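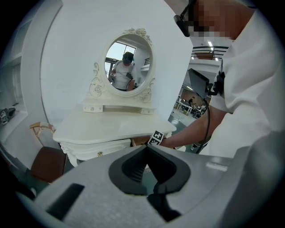 Furniture Care and Small Repairs
Handout 4 – dressing tables and vanities
Instructor: Edeltraud Rathjen

Bring handout 3 (drawers), we'll need the part on runners again.

Words to know
Carcase – the main body, what everything else hangs on.
Apron – the strip under the top. Sometimes holds a drawer, sometimes just for looks.
Scalloped edge – row of shallow curves cut along the front of the top.
Crest – carved piece at the top of a mirror frame. Roses very common, also shells, ribbons.
Supports – the uprights at either side that carry the mirror. On a tilting mirror the pivots are here.
Gallery or shelf unit – raised part sitting on the top, usualy with small drawers. May be loose, may be screwed from below. Check before lifting!!

Moving one
Drawers out first. All of them, little ones too. Number them on the underside in pencil – small drawers look the same but often only fit one hole.
Mirror off next if it comes off. Two people. One holds the glass upright, the other does the screws. Never carry it flat.
Then shelf unit, then table. Lift under the carcase, not by the top, not by any carving.

Cleaning painted carving
Dry soft brush first, work from the top down. Dust sits in the petals and behind the scrolls. Then a cloth barely damp, one drop of dish soap in the bowl. Wring it out, then wring it again. Cotton swabs for the deep bits. Dry as you go.
No spray on the mirror. Spray runs down behind the frame and the silver goes black at the edge. Put cleaner on the cloth.
Question from last time – can you use Veltell wax over white paint? Try it inside a drawer front first, leave overnight, look at it in daylight. Some waxes yellow.

Knobs
Loose knob: take it off, look at the screw. Stripped hole – glue in a sliver of wood, let it set, cut flush, drill again, smaller than you think.
Don't overtighten. Small drawer fronts split.
Mixed knobs are fine but measure the screw before you buy. Schmieder catalog p. 113 has the sizes, copy is on the shelf by the door.

Chips in white paint
Feather the edge with 220 paper, prime bare wood only, two thin coats. White is never just white so mix on a card, let it dry, hold it up to the peice. Wet paint lies.

For next session
Read pp. 100 to 113 in the course packet.
One small drawer from home, any condition.
Old toothbrush, pencil, rag.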